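The Second Life of Yesterday's Bread

In the town of Litberg, the bakeries close at six, and what is left on the shelves at that hour used to have only one future. It went into gray bags, and the bags went to the back door. I lived above such a door for 4 years, and I still remember the smell of good rye going to waste in the rain.

Stale bread is an old problem, and our grandmothers had many answers to it. They dried it, soaked it, fried it in fat, boiled it into soup with caraway and an egg. In my own family there was a rule that bread which falls on the floor must be kissed before it is put back on the table. I did not understand this rule as a child, but I followed it.

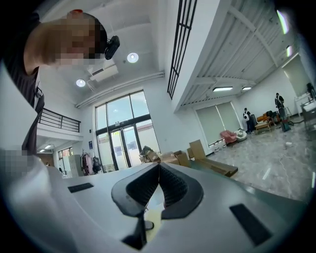 Words by the Lullutov food desk
December 17, 2019

The bakery Bogdan, on the street behind the old customs house, began two winters ago to sell its day-old loaves from a separate shelf at half the price. At first the customers were shy. They looked at the shelf, then they looked who was standing behind them in the line, and then they bought a fresh loaf. It took until January before the shelf was empty each morning by ten.

What changed their mind was a small sheet of paper with recipes, put into every bag. One was for bread soup, one for dumplings, and one for a pudding with sour cherries which I have made many times since. The sheet did not speak about waste or about the planet. It spoke only about supper.

The town followed with a bread week, held in the market hall. Last time, some 2,000 people came through the doors, which is a lot for a place of our size, and 386 of them sent in a recipe from home. I had the pleasure to read all of them. Many were almost the same soup, but every family was sure that its neighbors make it wrong — too thin, too much garlic, the bread added too early. 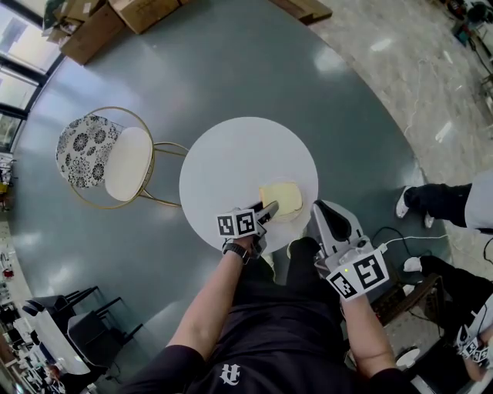 A single slice on a round white table.

A loaf also becomes stale in a more interesting way than most of us think. It does not simply lose its water. The starch inside the crumb slowly returns to a firmer order, and this happens faster in the refrigerator than on the kitchen counter. So the cold shelf, where so many people put their bread with the best intention, is the worst place for it. A cloth bag or a closed box is better, and for longer keeping the freezer is best of all.

At Grirkotard, the village mill up the valley, they go one step further and grind dry crusts into a coarse meal. The bakers mix a little of it into new dough, after it has stood overnight in warm water. The result is a darker loaf with a deep, nearly sweet taste, and it stays soft for longer. I bought one in the autumn and ate the last piece on the fifth day, with butter and salt, standing at the window.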